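Laundry sorting moves to the ground floor

From August, the clothing bank at Karkthorpe will sort and fold on the ground floor, in the room next to the side entrance. The upstairs room goes back to the sewing group. Donations are still taken at the side door until 5 on Friday afternoons.

The move follows a busy spring. We took in 2000 garments between the two collection points, Ratwood and Masri Street, and 300 of those were children's things that went straight back out to families. Most of what arrives is clean but badly folded, and it takes up twice the shelf space it should.

A few changes to how we handle it. Everything goes through a basket first, one basket per table. Lift pieces out singly and check the seams, cuffs and underarms before folding. Soft knits and thin cottons get folded in thirds and stacked flat. Anything with a stain or a pulled seam goes to the mending shelf with a paper tag. Sheets and tablecloths are kept apart from clothing and folded last, when there is a whole table free.

The Pusico shelving is up along the back wall and has been labeled by size. Please don't stack above the second shelf until the brackets have been checked.
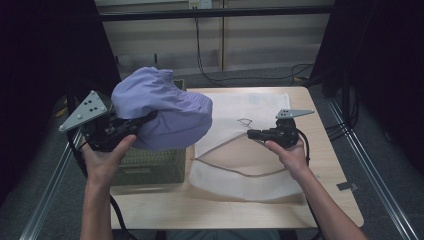
Ratwood asked whether pastel colors could have their own pile, as they pick up lint from the dark ones, and we will try that for the first month. Bags of darks can be left tied until the pastels are done.

Spare baskets are under the stairs. Return them there when you finish.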